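About Hallinico

Hallinico answers one question for a living: can the machine do the chore yet? Mostly we answer "no," in more words and with a chart.

We are a small testing shop. Companies that build household and shop-floor robots send us their control software before they put it in a brochure, and we give it work to do. Wiping, sorting, fetching, straightening, putting the lid back on the thing the lid came off. We write down what it did, which is often different from what it was asked to do, and we send the bill either way.

How we got started

Jade Birkett spent years running the floor at a picture framing and home goods warehouse, where she was shown a great many demonstrations. In every one of them the robot picked up a block. Jade did not sell blocks. She asked whether it could pick up a lampshade, and the salesman said that was on the roadmap. She asked to see the roadmap and he went to find it.

Jamie Rudd was the engineer standing beside the salesman. He called her the next month, minus the salesman, and the two of them wrote the first Hallinico chore list at her kitchen table. It had 51 chores on it. The machine Jamie had been working on could do four, if you counted "wait by the door."

The list now runs to 477 chores, and we no longer count waiting by the door.

What we do

Our main test is called Tapley. It is a set of simulated rooms and workstations where a robot can fail all night without breaking anybody's dishes. A full Tapley run is 3000 attempts, and we read the failures one at a time, with coffee. Software that does well there moves on to Rostard, our test hall, where the dishes are real and the floor is not quite level. We have been asked to fix the floor. We would like to point out that your floor isn't level either.

Varnis is our published scorecard. A chore gets a plain yes, a plain no, or "with supervision," a category that covers most of robotics and a fair number of teenagers. There are no partial points for effort. We tried partial points in the early days and everybody got a B.

Where things stand

Shop-floor work is ahead of housework, and by a good distance. If the part is always the same part and it always arrives facing the same way, a machine will move it from here to there until the lights go out. Houses don't cooperate like that. Laundry is still hard. So is anything soft, shiny, see-through or hung at an angle, or anything with a cord on it. Last May we ran a duvet cover chore 971 times and got a new respect for whoever does it at your place.

The wall chores are a favorite of Jade's, for obvious reasons. Dusting a frame, straightening a picture, undoing a window latch: a person does these in passing on the way to something else. For a robot each one starts with deciding which way is up, and then with getting a hand near the thing without putting it through the glass. We score the approach separately from the touch. Plenty of software never gets as far as the touch.

Are we optimists? Jamie is. Jade has a long memory. The reports are written by both of them and you can usually tell who had the keyboard.

Working with us

We test for builders, for buyers and now and then for an insurer with a bad feeling. We don't sell robots, we don't own shares in anyone who does, and we don't lend out our logo for the side of a box. If you have a machine that can really do a chore, we'd love to see it. Please don't bring blocks.
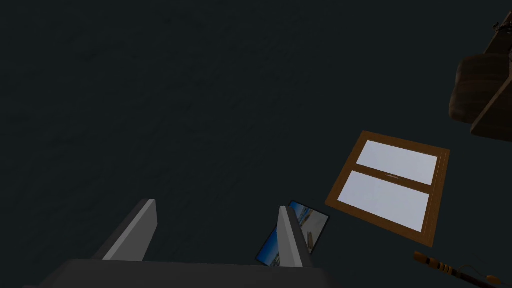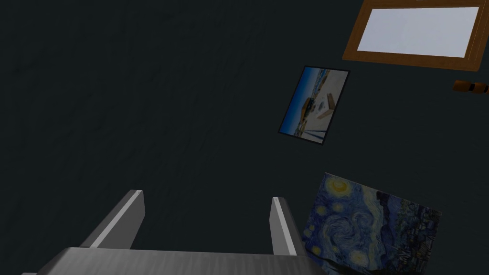

Simulated wall work, gripper open and still empty.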